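Home | Stories | Interviews | About

I spent a morning at Prelton with the woman who teaches their arm to tidy a kitchen, and the first thing I asked was whether she ever gets bored. "Ask me in July!" she said.

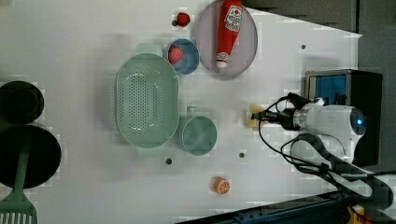
Teaching by hand is mostly patience. She nudges the arm along and it keeps the path. The strawberry in the blue bowl is her favorite target ("small, annoying, perfect"). 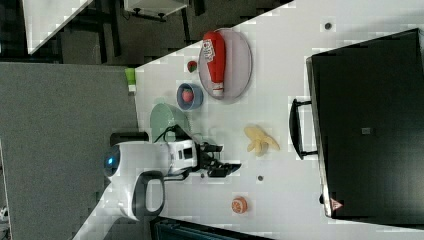
Going remote

She has 137 runs saved and wants 700.
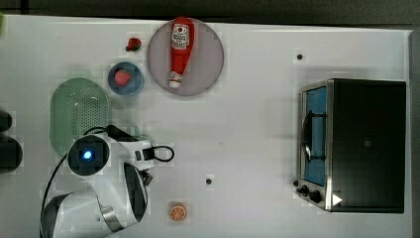

The table at Prelton.

"My wrist learns it before I do," she told me, and then I had a go 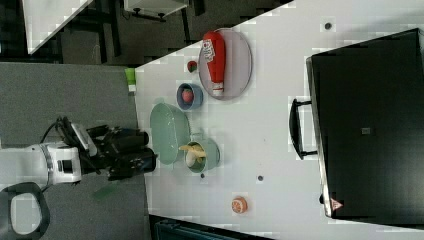
and I was awful, so she took over again.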